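Zacharias Felt and Weaving Cooperative
Minutes of the August members' meeting
Held in the upstairs room at the Maravport workshop, 6:30 p.m.

Present: 65 members, plus the three trainees from the spring group. Apologies were received from the Gukum dye house, which was finishing an order.

1. Minutes of the last meeting

Accepted with one correction. The second loom from the old mill was bought, not rented. The member who spotted this was thanked, as the entry would have caused a real headache with the equipment list.

2. Matters carried over

The roof over the washing area has been patched and the buckets are back in the shed. The sign for the street door is painted and only needs hanging.

The question of whether to keep the small shop open through the winter was held over to item 6.

3. Sales and orders

Wonderful news to start with! The co-op sold 538 pieces between the spring meeting and this one, our best stretch since we opened the workshop. Slippers led again, then the small wall rugs, then scarves. The wall rugs are the big surprise, because last year we nearly dropped them. Several members said the new border pattern (the one with the double ram's horn) made all the difference, and the people who worked it out got a round of applause.

A gift store in Utar has asked for 80 pairs of children's slippers in mixed sizes. Members were excited about this one – it is the first order from Utar that came to us without our having to go knocking. There was a good long talk about whether we can finish it alongside the regular work. The felting group thinks yes, if the wool comes on time and if the sole leather can be cut here and not sent out.

Agreed: accept the Utar order. The felting group will split the sizes among themselves and post the split on the board by the stairs.

Payments to members for the spring work have all gone out. Two members asked that the pay slips show each kind of piece on its own line, as they used to. Agreed.

4. Wool and dye supply

The herders' group above Gukum has offered us 110 fleeces from this year's shearing. Four members went up to look and came back delighted with the quality. The fleeces are cleaner than last year's and there is more of the pale wool that takes color so well. The price is a little higher than we paid before. Most members felt it was worth it, given how many hours were lost last winter picking burrs.

One member asked if we could take half now and half later. The herders have no dry place to store the rest, so it is all or nothing. We do have room in the back store if the old carpet frames are moved.

Agreed: buy the full lot. Moving day for the frames will be posted on the board. Please bring gloves.

The dye house sent word that the madder red is steady again. The soft colors are still being tested, and sample swatches will be laid out in the workshop for everyone to handle before we choose next season's range.

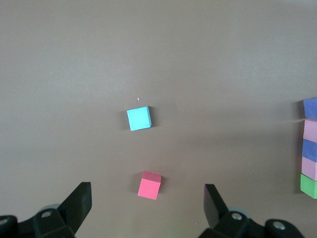

Members were reminded that the swatches need to stay together in their set. Last time two went home in apron pockets and the dye house had to make them again.

There was some back and forth on whether we should offer more soft colors at all. The older customers ask for red, black and cream, and the stores in the city ask for the quieter shades. One of the trainees pointed out that we could keep the traditional patterns exactly as they are and only change the ground color, which met with a lot of nodding. The weaving group will make up three test pieces this way and bring them to the next meeting. We can't wait to see them!

5. Training

The spring trainees have finished the basic course and all three are staying on. Two will go to felting and one to weaving. Their finished pieces were passed around the room during the break, and the rug with the running-water edge got the most attention. Welcome, all of you – it is a joy to have new hands at the benches.

Several people have already asked when the next course begins. It was agreed to take five trainees this time, and to run the lessons in the mornings so that parents can be home when school lets out. The teaching members asked for a short printed guide to the basic knots. The current sheets are copies of copies and the left-hand column has nearly vanished. One member has a neat set of drawings from her mill days and offered them for copying.

Agreed: five places, mornings, guide to be ready before the first lesson.
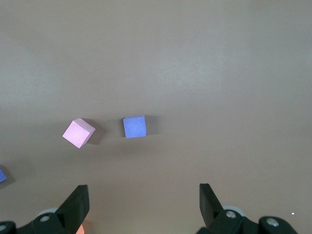 6. Winter opening of the shop

Held over from the last meeting. The shop takes little money in the cold months, but it costs little too, as the stove has to be lit for the workshop anyway. Members who sit at the counter said the winter visitors stay longer and ask better questions, and a fair few return in spring to buy a rug. Against this, the counter shift takes a person away from the bench.

After a lively discussion it was put to a show of hands. Carried by a clear majority: the shop will stay open in winter on shorter hours, 11 a.m. to 3 p.m. Whoever has the counter may bring hand sewing with them.

7. Craft fair at Maravport

We have a place again this year, in the row nearest the fountain, which is a much better position than the one by the parking lot. The weaving group would like to set up a small loom so visitors can try a few rows themselves. Everyone loved this idea. The table cloths need washing, and the price tags need redoing in larger writing.

Members willing to help on the stand should add their names to the sheet by the tea shelf.

8. Other business

The good shears are missing from the cutting bench. Please check your bags.

The kettle has been replaced. The new one does not switch itself off.

A member asked if the radio could be quieter in the afternoons. Left to the people at the benches to settle among themselves.

Meeting closed at 8:45 p.m. Date of the next meeting to be posted on the board.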